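Junari: save corruption after chapter 2 route lock
Visual Novels > Technical help

petridis_fan
Tue 19 January
Installed patch 2 last night. Any save made after the route lock now loads with the wrong flags. Text is correct, but the affection values are back to zero and the Sodier branch is greyed out. Saves from before the lock are fine. Windows build, 208 saves in the folder.

haltix_refugee
It's the save count. The engine indexes slots in a single byte and the upper ones wrap. Move everything you don't need out of the folder and restart.

mornay
Doubt it. I have 35 saves and get the same thing. The flags are held in a separate persistent file and the patch rewrites it on first launch. Deleting saves won't touch that.

haltix_refugee
Then you have a different fault. I cleared mine down to 32 and the branch came back.

mornay
Did you also restart a chapter? That rebuilds the flags by itself, so your test changed two things at once.
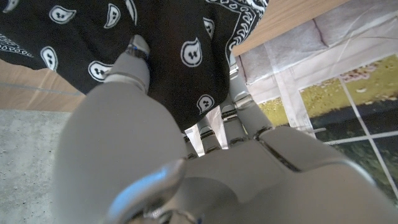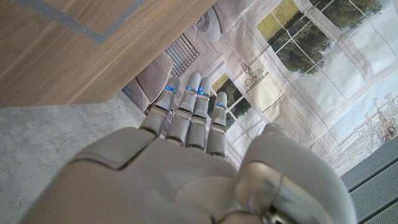

Back on the flags: rename the persistent file, launch once, quit, then put the old one back. The game merges the two and keeps the higher values. Tested on the Petridis and Sodier routes, not on the true ending.

petridis_fan
Renaming worked for Sodier. Gallery is still missing the May festival scene, though I can replay the chapter for that. Left all my saves where they were.

haltix_refugee
Fair enough on the saves. I'd still keep the folder small, as the load menu crawls with that many.

glykeria_v
Does the merge carry over the read-text markers? Skip mode stops on every line for me since the patch.

mornay
No, those are stored per language. Set skip to "all text" in the options until they fix it.

Glykeria Vrettos
(same person, other account) Set it to all text and it skips again. It also skips straight through the choice warnings, so save before each one.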